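Filed under: How-To > Robot Learning > Collecting Demos

Print this page | E-mail this to a friend

Recording cup and bottle demos with a hand-held gripper

I've been doing hand-held demo collection for a while now, mostly tabletop stuff, and I keep getting the same questions from people starting their first task. So I'm writing down how I run a drinkware session from start to finish. We call our task set Hemska, and the cups are set 4 of it, but you can use the same steps for pretty much anything you can pick up with two fingers.

Before you touch the gripper

Write your task sentence first. One line, plain words. Mine says "stand every vessel upright on its base, any order, then open the fingers and back away." Tomos Probert, who trains on whatever I send him, made me add the backing away part after I gave him a whole folder of episodes that stopped with the fingers still closed on a cup. The policy learned to grab a cup and never let go, which was pretty funny for me and less funny for him.

Pick your objects so they argue with each other a little. For cups I like a couple of printed paper ones, something clear, and one thing that's heavy and shiny. Clear plastic is hard to see against a patterned surface and you want plenty of it in the data! If you leave it out because it's annoying, the robot is going to meet one later anyway.

Lay down a mat. I use a silicone baking mat with circles printed on it. It keeps things from rolling too far, and the rings give you an easy way to spread out your start positions. Don't put everything on the center ring every time. Go out to the corners, crowd things together, turn the openings toward you and then away.

Leave the room the way it is. I used to clear everything back to a bare wall and I've quit doing that. A busy background is good for you as long as it isn't the same busy background in all 689 episodes, so move to another spot or turn the table every so often.

Setting up an episode

1. Charge, then check the log. I run Skurar on the laptop and wait until it shows a steady signal. If it flickers, unplug and start over. Don't talk yourself into "it'll be fine."

2. Lay the cups and the bottle on their sides. Lids off, and everything empty, please.

3. Hold the gripper at your start height with the fingers all the way open. I count to two in my head before I move. That little pause gives Tomos a clean beginning to cut on.

4. Come in slow and low. Paper cups crush, so close just until the cup stops sliding and no further. For a flask, grab the body and leave the neck alone (the threads are slippery and you'll lose it right as you tip it up).

5. Rotate with your whole forearm. If you flick your wrist, you'll make a move the arm can't copy, and the episode goes in the trash.

6. Set the base down flat, open, lift straight up, go to the next one.

7. When the last one is standing, back off, hold still for a second, and stop the recording.

Then knock it all down and do it again. I do blocks of 30 and then take a real break, with a snack, away from the table. My hands get sloppy past that and I can see it in the playback.

What if you mess up?

Small mistakes are fine. If a cup tips over and you calmly go back and fix it, keep that one! Gemma Gentile talked me into this and she was right, the recoveries were some of the most useful things we recorded in August. What you throw out is anything where your other hand came in to help, where you dropped something on the floor, or where tracking jumped. I mark those "bad" right away in Skurar, because by evening I can't remember which was which.

Checking your work

Play back one in every block at full speed and look at just the fingers. Do they open all the way before each grab? Does the object stay in view when you close? If you're always coming in from the same side, change it up in the next block. I had a batch of 91 once where I'd gone left to right every single time without noticing, and Tomos spotted it from the plots before he'd even opened a video. Ugh.

Name your folders with the task, the surface and the block number. I don't put the object list in the name anymore, it goes in a text file next to the episodes. If you swap an object halfway through, start a new block.

Once a set is done I upload it to Bugti overnight and leave the originals on the laptop until Tomos tells me it unpacked okay. Next up for me is the same thing with mugs, so handles, and I'm still working out what my task sentence should say about which way they point.

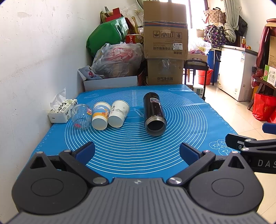 Page last changed: August, 4:30 pm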